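Minutes, Drandari hand-held gripper kit, second review meeting
November
By the Drullton evaluation desk

Held at the Drullton office, 2 p.m. Present: evaluation, purchasing, workshop. Jurkico (supplier) joined by phone for items 2 and 3.
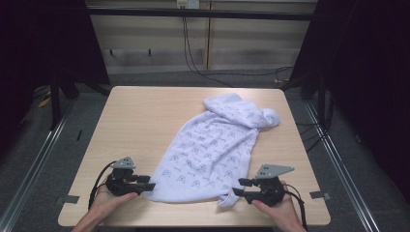
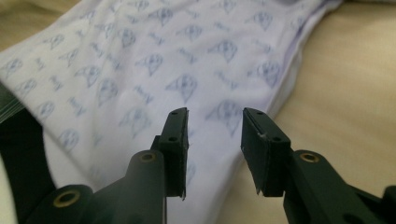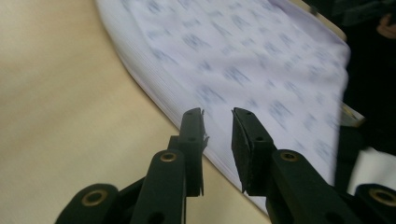
Drandari grippers at the work table.

Page last changed: November, 16:46

1. Minutes of the first review

Accepted with one correction. The loan agreement is with Hegedűs, the distributor, and not with Jurkico directly. Purchasing will correct the loan record.

2. Trial results

Evaluation reported 147 recorded trials on the loan pair, all with soft goods and flat stock. Operators worked with one gripper in each hand. Almost 100 of the trials used printed material. The rest used plain cloth.

A trial was logged as complete if the item was picked up and set down inside the marked area without a second grasp. Completion was acceptable on folded cloth and lower on single layers lying flat. Operators reported that the fingers have to come in at a shallow angle to get under a flat edge. Jurkico said the closing force can be adjusted at the handle and will send the procedure. Evaluation will repeat the single-layer trials once it arrives.

The workshop raised wear at the fingertips. The edge strip on the left finger is frayed and has loose material along it, as can be seen in the close views. Jurkico regards the strip as a consumable and supplies it in packs. The workshop asked for a stated service life. Jurkico has no figure for cloth work and was asked to provide one in writing. No wear was reported at the finger joints.

3. Cables and mounting

Each gripper has a cable leaving from the rear. Two operators asked for a longer cable with a strain relief, as the present one drags on the front of the table when the arms are extended. Jurkico offers a longer cable as an option. Price to be confirmed by Hegedűs.

The triangular plate on top of each gripper was discussed. The workshop wants a dimensioned drawing of the hole pattern before making any bracket of its own. Jurkico agreed to send one. Until then nothing is to be fastened to the loan units.

4. Cost

The Hegedűs quotation is $1,646 per pair, with cables and one pack of strips. Software support is quoted separately and was not considered. Purchasing noted that the quotation does not state who pays return shipping for warranty repairs.

Evaluation asked for two pairs. Purchasing will support one pair now and will look at the second after the repeat trials. Agreed on that basis. No order to be placed until the service life figure and the drawing have been received.

5. Actions

Jurkico: closing force procedure, strip service life for cloth, plate drawing.
Hegedűs: price of longer cable, warranty shipping terms, extension of the loan.
Evaluation: repeat single-layer trials; log strip condition at the start and end of each session.
Workshop: inspect the loan pair before the repeat trials and replace the left strip.
Purchasing: correct the loan record; hold the order.

6. Other business

The carrying case latch is stiff. Reported to Hegedűs already, no action.

Next review to be called by evaluation when the supplier items are in. Meeting closed 3:10 p.m.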